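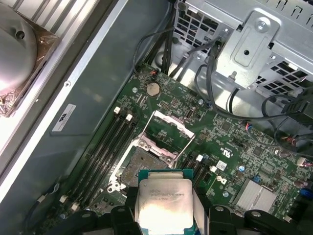

从报纸周末版到合订本:《Besura》全集的编辑工作

发表日期:2023年8月21日

长篇连环漫画《Besura》(中译名《贝苏拉》)的全集修订版,已由卡里略出版社(Carrillo)完成最后一轮校样,进入付印阶段。全集收录作者罗克萨娜·阿古德洛(Roxana Agudelo)为报纸周末版绘制的全部327个整版,并附有从未公开的分镜草稿和作者的创作札记。日文版由伦多书房(Rendow)同步筹备,预计于次年3月开始分卷发行。

对于熟悉这部作品的读者,全集的意义首先在于完整。《贝苏拉》在连载期间曾三易版式,其后的单行本又为迁就开本而裁切画格、合并页面,若干章节甚至调换了先后次序。多年来流通于市面的各种版本,没有一种能够反映作品在报纸上刊出时的原貌。研究者引用时须注明所据版本,普通读者则往往要到读完之后,才发现自己手中的结局与他人所读并不相同。

本刊就此次修订走访了作者本人、负责色彩复原的瓦尔特·伊萨克松(Valter Isaksson)、重新书写全部对白的字体师拉希德·塔齐(Rachid Tazi),以及日文版译者久保久美子(Kumiko Kubo)与责任编辑大岛阳人(Haruto Oshima)。以下是对这项工作的记述。人名汉字系本刊据读音拟定,如与本人惯用写法有出入,以原文为准。

一座河口城市的编年史

《贝苏拉》的故事发生在同名的虚构港城。城市建在一条淤塞严重的河口上,每年都有一部分街道沉入泥滩,居民则在旧屋顶上继续加盖新屋。女测量员伊内丝受市政厅委派,为这座不断下沉的城市绘制地图。她每完成一幅,城市便已改变,此前的地图随之作废,而作废的地图又成为走私者、继承人和诗人争相收购的物品。

作品的前半部分以单元故事为主,每周一个整版,讲述伊内丝在某条街道上的一次测量。后半部分转入长篇叙事,围绕市政厅地下档案室的一场失窃展开。阿古德洛在创作札记中承认,她在动笔之初并未设想过如此长的篇幅。最初与报社签订的合约只覆盖一个季度,刊出后反响平平,续约的决定在很大程度上出于版面编辑个人的坚持。

“报纸的版面有它自己的脾气,”阿古德洛在访谈中说,“同一个版面上,左边可能是船期表,下面可能是家具店的广告。你的画要在这些东西旁边站住。我那时候画得很满,线条很重,后来有人说这是风格,其实一开始是怕被广告压下去。”

这一段话有助于理解《贝苏拉》前期页面的结构。作者习惯在版面四周绘出一道粗重的建筑立面,将画格嵌入窗洞、门廊和阳台之间,整版因而呈现为一栋建筑的剖面。单行本时期的裁切,受损最严重的恰恰是这道外框。出版方当时认为它属于装饰,删去之后可以将画格放大。然而外框中的砖缝、水渍和门牌号码与叙事直接相关:随着故事推进,水渍逐周升高,门牌逐周减少。读者若只看到放大后的画格,便无从察觉城市正在下沉。

修订版恢复了全部外框,并据此将开本确定为接近报纸半版的尺寸。卡里略出版社为此更换了装订方案,改用可以完全摊平的裸脊线装,外加硬质书匣。编辑部在说明中写道,跨页的连续立面如果陷入书脊,此前的复原工作便失去了一半的价值。

原稿的下落

修订工作的首要障碍是原稿的缺失。按照当时报社的惯例,画稿制版后由印刷厂保管,作者可在规定期限内申请领回。阿古德洛领回了其中一部分,其余的在报社迁址时下落不明。

转机来自特勒姆(Tremham)的一家地方印刷厂。该厂曾承接报纸周末版的套色业务,停业之后,库房由当地图书馆接收。图书馆在整理过程中发现了一批以牛皮纸包裹的胶片与色彩指示稿,纸包上仅有刊期编号,没有作品名称。馆方起初将其归入商业广告一类。编目人员后来将编号与报纸合订本逐期比对,才确认其中超过200件属于《贝苏拉》。

这批材料的状态参差不齐。靠近库房外墙的几包受潮粘连,有的胶片已经卷曲;另一些则几乎完好,连制版师傅用铅笔写在边缘的批注也清晰可读。批注内容多为工序提醒,例如某处黄版须减薄,某处黑线不可再加粗,偶尔也有与画稿无关的留言,包括一份午餐的订单和一句对某位同事的埋怨。修订版在附录中选印了几页带有批注的指示稿,保留了这些字迹。

对于胶片和原稿均已不存的页面,编辑部只能以报纸印刷品为底本。新闻纸的背透、墨点扩散和对折痕迹都需要逐一处理。编辑部在此确立了一条原则:凡以印刷品为底本的页面,一律在书末的版本表中注明来源,并说明处理的程度。读者可以据此判断,眼前的一条细线究竟出自作者之手,还是经过了后来的修补。

有3个整版至今没有找到任何胶片或原稿,现存的报纸也都有不同程度的破损。编辑部曾讨论请作者重绘,阿古德洛谢绝了这一提议。她认为自己如今的手与当年不同,重绘出来的会是另一部作品中的页面。最终,这几个整版以拼合不同破损报纸的方式刊印,缺损之处留白,没有补画。

色彩的依据

负责色彩复原的伊萨克松早年从事海报修复,后来转入漫画领域。他接手这项工作时面对的第一个问题是:应当以什么作为标准。

报纸套色受纸张、油墨和机器状态影响,同一期报纸,清晨印出的与稍后印出的可能相差明显。色彩指示稿反映作者的意图,但阿古德洛在绘制指示稿时已经预先考虑了新闻纸的吸墨效果,有意将颜色画得比期望的结果更为鲜艳。如果直接将指示稿的颜色移到现代的铜版纸上,画面会刺眼得近乎糖果包装。

“我看过早先那套精装本,河水是孔雀蓝的,”伊萨克松说,“指示稿上确实就是这个蓝,所以你不能说他们弄错了。可是报纸上的河从来没有这么蓝过,它一直是灰绿的,有点脏。罗克萨娜看到那套书的时候,问我这是哪条河。”

伊萨克松的做法是同时参照两类材料。他从保存较好的报纸中选取样张,测定各色块的实际呈色,再与指示稿对照,推算出两者之间的差异,以此为基础为全书制定色表。色表完成后,又在三种未涂布纸上分别打样,由作者当面确认。最终选定的纸张略带暖调,吸墨较深,黑色不反光。

在具体页面上,仍有大量问题无法依靠色表解决。档案室失窃一章有连续数周的夜景,作者在指示稿上只涂了一层普蓝,旁注“更暗”。制版师傅各自理解不同,有的加了黑版网点,有的加了红版,结果夜色一周偏青,一周偏紫。复原时应当统一,还是保留这种波动,编辑部内部意见不一。主张统一的一方认为,作者的意图十分明确,波动属于生产环节造成的偏差。主张保留的一方则指出,读者多年来谈论这一章时,常将夜色的变化理解为时间的推移,这种阅读经验已经成为作品历史的一部分。

经过商议,编辑部采取了折中的处理:正文依照作者意图统一色调,附录中以小图并列刊出当时报纸的呈色。阿古德洛对两种方案都没有表示反对。她提到,连载时自己也注意到了颜色的不同,并曾打电话到印刷厂询问,对方回答说,那个星期的蓝墨换了供应商。

手写对白的重建

《贝苏拉》的对白最初由作者亲手书写。单行本时期,出版方为节省制作时间,将全部对白改为铅字字体,气泡也随之重绘为规整的椭圆形。这一改动在当时并未引起太多议论,但对作品的影响不亚于画格的裁切。

在报纸版中,人物的说话方式与字形紧密相连。市政厅官员的对白字距宽阔,笔画平直,带有公文抄写的味道;码头工人的对白则倾斜而拥挤,常常溢出气泡。伊内丝的字形随着剧情而变化,在她开始怀疑自己所绘地图的准确性之后,字母的基线不再平稳。这些细节改为铅字后全部消失,有几处误会情节甚至因此变得难以理解,例如第二部中,伊内丝凭借一张字条认出写信者的身份,而铅字版中,字条与其他对白的字形毫无区别。

塔齐受托重建全部对白。他首先从现存原稿中采集作者的字样,按照人物和时期分类,整理成一套供自己临写的范本。编辑部最初希望他据此制作数字字库,以加快进度。塔齐试做了几页之后提出异议:作者书写时会依据气泡的形状调整每一个字母的宽窄,同一个单词在相邻两格中也不会完全相同。字库即便为每个字母准备多种变体,排出的文字依然有一种可以辨识的整齐。

于是,凡原稿与胶片俱失、印刷品又过于模糊的页面,对白均由塔齐手写,扫描后嵌入画面。他使用的是与作者当年相近的蘸水笔尖,这种笔尖已经停产,库存来自一家结业的文具店。作者审阅之后只退回了少数几页,理由大多是“写得太好看”。

“她写码头工人的时候很快,墨都没干透就翻页,”塔齐说,“我一笔一笔地写,自然就规矩了。后来我把那几页放到晚上最后写,手已经累了,反而像一些。”

拟声词的处理更为棘手。《贝苏拉》中的拟声词往往与建筑融为一体:水泵的声响刻在墙砖上,钟声绕着塔楼盘旋,脚步声沿着楼梯逐级变小。这些文字属于画面的一部分,铅字版没有改动,但在裁切时多有残缺。修订版恢复外框之后,大部分拟声词得以复原完整。其中一处曾经引起研究者的种种猜测,有论者将其释读为某种暗语,对照胶片之后证实,那是一串被裁去上半部分的水泵声。

日文版的取舍

《贝苏拉》此前没有完整的日文译本。伦多书房在得知修订计划后与卡里略出版社取得联系,双方商定共用同一套图像底本。责任编辑大岛阳人在选题说明中提出,日文版应当视为全集的一个语种版本,而非另行设计的衍生产品,开本、纸张和分卷方式均与原版保持一致。

这一决定带来的第一个问题是阅读方向。原版由左向右翻阅,日文漫画则通行由右向左。镜像翻转在技术上并无困难,却会使城市的方位完全颠倒。《贝苏拉》是一部关于地图的作品,河流的流向、太阳的位置和街道的走向都有严格的设定,书中还附有可以展开的城区总图。大岛表示,翻转的方案在第一次会议上便被排除。日文版保留由左向右的次序,对白改为横排。

横排对白又牵涉到气泡的形状。原版气泡多呈横向,容纳横排日文本无大碍,但作者在狭窄的画格中也画了不少竖长的气泡,原文以极短的行距逐词堆叠。日文若同样横排,每行只能容纳两三个字,阅读时断裂感很强;若改为竖排,又与全书体例不合。经与作者商议,编辑部允许在少数竖长气泡中使用竖排,并在凡例中加以说明。

译者久保久美子长期从事文学翻译,此前只译过一部漫画。她将主要精力放在了专有名词和方言上。书中的街道多以行业、灾害或旧主人的绰号命名,随着城市下沉,同一条街道在不同章节中会改换名称,居民则按照年龄使用不同的旧名。译名既要让读者领会其含义,又要能够显示新旧名称之间的联系。久保为此编制了一份街名对照表,最终收入日文版附录。

“年轻人说‘盐秤街’,老人说‘秤街’,再老一点的人说‘那边’,”久保说,“原文里读者是慢慢明白这三个说法指同一个地方的。我如果译得太清楚,就替读者走完了这段路。所以对照表放在最后一卷,前面几卷不给。”

码头工人的方言没有采用日本任何一地的方言对应。久保认为,读者对本国方言有固定的地域联想,一旦使用,人物便会被带离贝苏拉。她的办法是在句法上做文章,让工人的对白省略助词,倒装频繁,语尾短促,同时避免使用具有明显地域特征的词汇。试译稿在编辑部内部传阅时,有人觉得略显生硬,久保据此修改了若干句子,但保留了总体的方针。

拟声词在日文版中不作替换,仅在画格之外以小字注音。大岛解释说,这些文字已经嵌入砖石和木纹,擦除重绘势必损伤原画。小字注音的位置和字号经过多次试排,原则是读者需要时能够找到,不需要时不致受到干扰。

关于结局

各版本之间差异最大的部分是结局。报纸版的最后一个整版中,伊内丝完成了最后一幅地图,将其留在市政厅的窗台上;外框中的门牌已经全部没入水下。画面没有对白,也没有“完”字。

报社在刊出前认为这样的收束过于突然,曾要求作者补画一个整版作为尾声。阿古德洛交出了尾声,内容是多年后一名陌生的测量员来到河口。由于版面调整,尾声并未刊出,却在单行本时期被出版方找出,作为结局置于卷末,原有的最后一版则提前到了倒数第二的位置。此后的精装本又将尾声删去,代之以一幅跨页的城市全景。三种结局由此并行于世,各有拥护者。

修订版以报纸刊出的次序为准,正文止于窗台上的地图,尾声与全景收入附录,并附作者的说明。说明篇幅很短。阿古德洛写道,尾声是应要求而作,她画的时候并不情愿,但重看之后觉得那名陌生测量员的背影画得不坏,因此同意刊印。

关于是否会续写这座城市的故事,作者在访谈中没有给出明确答复。她目前正在绘制一部篇幅较短的作品,总共70页,黑白,题材与贝苏拉无关,主人公是一名替剧院保管假发的学徒。该书尚未确定出版方。

附录与学术使用

全集的附录独立成册,内容包括版本表、色彩指示稿选、作者札记、分镜草稿,以及一份按照刊期排列的街道变迁表。版本表逐页列出底本来源、历次版本中的改动和本次处理的方式,供研究者检索。卡里略出版社表示,附录册不单独发售,但将向收藏有相关材料的公共图书馆赠送。

分镜草稿部分值得特别提及。阿古德洛习惯在旧账簿上起稿,草稿与账目混杂,页面上时有加减运算和购物清单。从草稿可以看出,外框的构思在连载开始后的第五周才出现,前四周的建筑立面是作者后来应报社重印之请补画的。这一发现改变了研究界对作品早期形态的认识。此前有论文将第一周的外框视为全书结构的起点,并据此推论作者一开始便有完整的规划。编辑部在版本表中对这四个整版作了专门标注,将无外框的初刊形态与补画后的形态一并刊印。

札记部分由作者从多本笔记中选出,未作润饰,条目长短不一。其中较多涉及测量技术,阿古德洛曾为创作旁听过一门测绘课程,笔记中抄有水准仪的使用步骤和误差计算的方法。另有若干条目记录了读者来信的内容。一位读者指出某周的影子方向有误,作者在旁边写下“对”,并在下一周的版面上,让伊内丝抱怨自己的怀表停了。

版本说明

《Besura》全集修订版,卡里略出版社,正文分卷装,另附录一册,裸脊线装,硬质书匣。日文版由伦多书房出版,久保久美子译,开本与原版相同,各卷陆续发行。特勒姆图书馆所藏的胶片与色彩指示稿,已完成编目,研究者可预约阅览;受潮粘连的几包仍在修复之中,暂不开放。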